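Thermal Drift Correction for a Student CubeSat Star Tracker
Project report, Gurside student satellite group
Wednesday, December 31, 2014

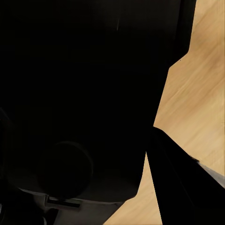 Figure 1. Simulated close view of the gripper housing, with the round feature low on its surface.

1. Background

The Kinnear payload carries one star tracker and one sun sensor. The tracker compares bright points on its detector with a stored catalogue and returns the pointing direction of the spacecraft. In the February review the pointing error was found to grow when the baffle was heated on one side. This report covers the correction applied in software. The mechanical changes are reported separately.

2. Method

A synthetic sky was generated with the Plusix tool, using the catalogue stars within the tracker's magnitude limit. Each run placed the tracker at a random attitude and applied a thermal gradient across the lens mount. The gradient was held constant during a run. Detector noise was added at the level measured on the bench.

The correction uses 2 coefficients, one for focal length and one for the shift of the optical axis along the hot direction. Both are functions of the temperature difference between the mount sensors. They were fitted to 114 calibration runs, which were then left out of the test set.

3. Results

The test set held 1,000 runs. With the correction switched on, the tracker identified the star field in 983 of them. The remaining runs fell in sparse regions near the galactic poles, where too few stars passed the brightness threshold for a match. Lowering the threshold recovered part of these but raised the number of false detections - it was left unchanged.

Residual error about the boresight was larger than error across it, as expected for a narrow field of view.

4. Limits of the work

The gradient was assumed to be linear. On the flight unit the mount is joined to the Vokitow bracket at one corner and the true gradient will be curved. Ageing of the lens cement was not modelled. Stray light from the Earth's limb was also left out.

5. Further work

Repeat the fit with data from the thermal vacuum test. Add a third mount sensor if the harness allows it. Check the run time on the flight processor - all figures given here are from a desktop machine.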